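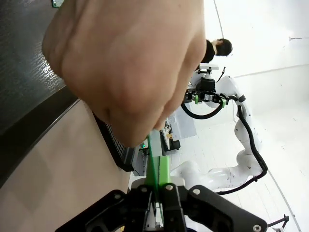 Fig. 1. A closed hand over a thin green strip held in a black gripper.

Maritime Security and International Law
Unit 5 handout: Who may board a ship?
Revised December 2018

Welcome back! This is the unit most people sign up for, and I hope you've had time with the reading, because we have a lot of sea to cover. Last time we drew the zones on the map. Now we put ships in them and ask who gets to stop whom.

1. The starting point: the flag state

Every ship on the high seas sails under the flag of one state, and as a rule only that state can exercise authority over it. Lawyers call this exclusive flag state jurisdiction (Article 92 of the Law of the Sea Convention, UNCLOS from here on). Everything else in this unit is an exception to it, so get it solid first.

A ship's flag often tells you very little about its owner, its crew or its cargo. Registering abroad is common and perfectly legal. When you brief a case, write down four things separately: flag, owner, crew, cargo. Half the confusion in last year's papers came from mixing up the first two.

2. The right of visit

Article 110 lets a warship board a foreign merchant ship on the high seas if there are reasonable grounds for suspecting one of these:

piracy
the slave trade
unauthorized broadcasting (a wonderful piece of 1960s history, look it up!)
the ship has no nationality
the ship is really of the same nationality as the warship, whatever flag it shows

Look at what's missing. Drugs aren't there, and neither are weapons. For those you need another legal basis, and finding that basis is where the fun begins.

If the suspicions prove unfounded and the ship did nothing to justify them, it must be compensated for any loss or damage. Keep that in mind for the exercise.

3. Other ways on board

Consent of the flag state. It can be given case by case, or in advance by treaty. Some treaties set a time limit for a reply, and you should always ask what silence means. Under some agreements it counts as a yes, under others it counts as nothing at all.

Security Council authorization. A resolution under Chapter VII can permit inspections on the high seas, for instance to enforce an arms embargo. Read the verbs slowly. "Calls upon" and "authorizes" do very different work, and a resolution may still ask the boarding state to make good-faith efforts to get flag state consent first.

The master's agreement. States disagree on whether a captain's yes is enough. We'll argue this one in class, and I'd love to hear both sides argued hard.

4. Class exercise: the Skondar

The tanker Skondar, 87 meters long, flies the flag of Flevberg. It left port with a declared cargo of 3146 tons of fuel and was hailed on the high seas by the frigate Hilance, part of a multinational embargo patrol. Flevberg was asked for consent and had not answered after 12 hours. The boarding team went ahead, spent the night aboard, and listed 882 crates that were missing from the manifest. All of them held tractor parts.

Work in pairs on the following.

a. Which legal basis would the Hilance rely on? Is there a second one?
b. What does Flevberg's silence mean, and what document would you need to see?
c. Could the owner claim for the delay? Do the undeclared crates change your answer?
d. Draft Flevberg's protest note, one page at most. Be diplomatic and be furious.

5. Reading for next time

UNCLOS Articles 92, 94 and 110, again, with a pencil. Then the chapter on the use of force in the course reader, including the notes. Reading notes from the September session are still in the course folder if you missed it.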